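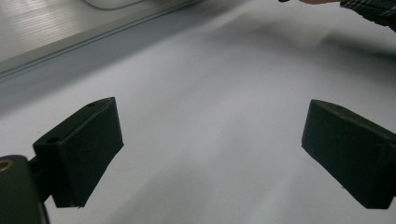 The white top, sorting day

Home Forums Kitchen & Pantry New Posts Members Search Log In

Which containers get to stay?

ieuan_pugh
April 10, 2020
OK so I finally got going on the food containers. We moved from Wukport to Asville last August and I swear I've been shoving plastic into the same cupboard ever since, and every time I open it something lands on my foot. The plan is to bring everything over to the white table a little at a time, decide, and then put back only what fits on one shelf. One shelf! My wife is laughing at me already.

I'm stuck on two things. One is a white plastic food container that I like for leftovers, except you can't see what's in it, so stuff gets forgotten. The other is a see-through ribbed box that I love the look of but don't have a clear job for. Keep both? Let one go?

marrowbone
Keep the white one. Leftovers get forgotten because people don't label them. Roll of masking tape and a marker on top of the fridge, done. I've been doing it for 20 years and I still have containers from my first apartment.

tildy_k
Gotta disagree with marrowbone, sorry! Tape is great for about a week and then everybody in the house stops writing on it (mine did, anyway). I moved all my leftovers into clear stuff and we throw out way less now. White ones are fine for flour or sugar or whatever you already know you have.

marrowbone
Then make them write on it, lol. Clear plastic goes cloudy and orange the first time it meets spaghetti sauce and then you can't see in that either.

tildy_k
Glass exists :)

ieuan_pugh
I knew I'd start a fight. Glass is out for me, the shelf is pretty high and I drop things. 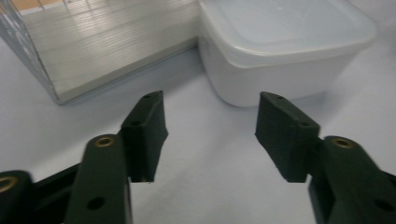 Ribbed box with the wire frame, left, and the white food container, right

porchlight
Ooh, I like that ribbed box. What about tea bags? Or snack bars, or all those little soy sauce packets. I'd never put it in a cupboard, I'd leave it out where I could see it.

dutch_oven_dan
The ribbed one would drive me nuts to clean. Crumbs get in grooves and they live there forever. I had a ribbed canister from Skustari and ended up going at it with a toothbrush. Also a wire frame is one more thing to wipe down. Pretty, but it'd be first out of my house.

porchlight
Dan, who is putting loose crumbs in it? Tea bags come wrapped!

dutch_oven_dan
You haven't met my kids.

marrowbone
Side question, how's that white table holding up? We looked at a Buzatu one and I chickened out because of coffee rings.

ieuan_pugh
No complaints so far. I wipe it with dish soap and warm water after supper and that's about it. I did leave a beet on it once and had a bad ten minutes, but baking soda paste took care of it. I'd buy white again, it's so much easier to see what you're doing when you're sorting.

Anyway I think porchlight wins the ribbed box question, it's going to be tea. The white one I'll try with tape for a while and if that flops it can hold rice.

tildy_k
It'll flop. Put the rice in now!

marrowbone
Give the tape until summer at least. And write the date bigger than you think you need to.

ieuan_pugh
Will do. Still got the whole back row of that cupboard to go and I can't find half the lids, so I may be back with another thread tonight.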